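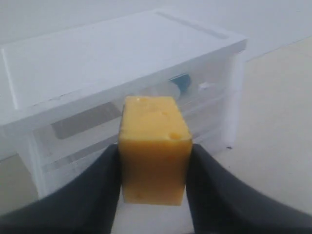
Section 6: Running the Grip Demonstration for Visitors

By now you have the Brekix arm set up, checked and parked, and you're ready for the part that people come for. This section walks you through the pick-and-hold demonstration the way we run it at the Rosturthorpe open day every March. You're welcome to change the patter as much as you like, but please keep the order of the steps as it stands, at least until you have a few runs behind you.

The demonstration takes 2 minutes if everybody is quiet and a good deal longer if there are children in the front row, which there nearly always are. Plan for longer! A rushed demonstration is no fun for you or for them.

6.1 Before the doors open

1. Turn on the controller and let it go through its start-up check. The Drukell panel shows a steady green light when it's done. Please don't press anything while the light is blinking, even if it seems to be taking its time.

2. Load the program called VISITOR HOLD. It is stored in slot 109, and the touring programs before it belong to the workshop, so leave those as you find them.

3. Set the grip force to 40 on the dial. This is the setting for the cheese block and for anything else of that sort. The dial goes up to 100, but you will not need the upper end for any item in the visitor set.

4. Wipe the inside faces of both fingers with a dry cloth. Sunscreen, hand lotion and cookie crumbs all find their way onto them over the course of a day, and a greasy finger lets things slide.

5. Run the program once with no audience and watch it all the way through.

NOTE: If the wrist camera view on the big screen looks foggy, clean the lens with the little cloth in the Vídalín pouch. Paper towels scratch it.

6.2 With your visitors

1. Ask everyone to stand behind the floor tape. Say it cheerfully, and say it before you touch the controls - once the arm moves, they stop listening to you and start leaning.

2. Place the block upright on the surface, tall side up, with the broad face toward the camera. Take your hand away completely.

3. Press START. The arm comes down, the fingers close from both sides, and the block is held with its top standing clear above the fingertips.

4. Point people to the big screen while the hold lasts. On the wrist view they can follow both fingers against the sides of the block, and this is a lovely moment to ask what they think would happen if the robot squeezed harder. Let them guess for a while. You'll get some wonderful answers.

5. Press RELEASE when you're ready to move on. The fingers open slowly, so wait until the arm has gone back up to its parked position before you reach in.

CAUTION: Never reach between the fingers while the program is running, and never let a visitor do so, however nicely they ask. The grip is gentle at 40, but the arm behind it is strong and does not know you are there.

CAUTION: The red stop button must be within reach of the person giving the demonstration at all times. If you need to step away, even just for a drink of water, press it first.

6.3 If the block slips or tips

Slips happen, and visitors generally enjoy them, so there's no need to be embarrassed. Press RELEASE, wait for the arm to park, and check these in order:

- Is the block standing square between the fingers? A block set down at an angle tends to turn as the fingers close.
- Has the dial been bumped? Set it back to 40.
- Are the fingers clean? See step 4 in 6.1.

If it slips again after all that, switch to another item from the visitor set and write a line in the logbook. Pramila Rawat looks after the gripper and reads the log every evening. Questions about the program itself, or about the screen, go to Kirsten Kirkegaard at the welcome desk.

6.4 Closing up

Park the arm, press the stop button, and turn off the controller at the panel before you unplug anything. Put the visitor set back in its box and hang the key on the hook by the welcome desk.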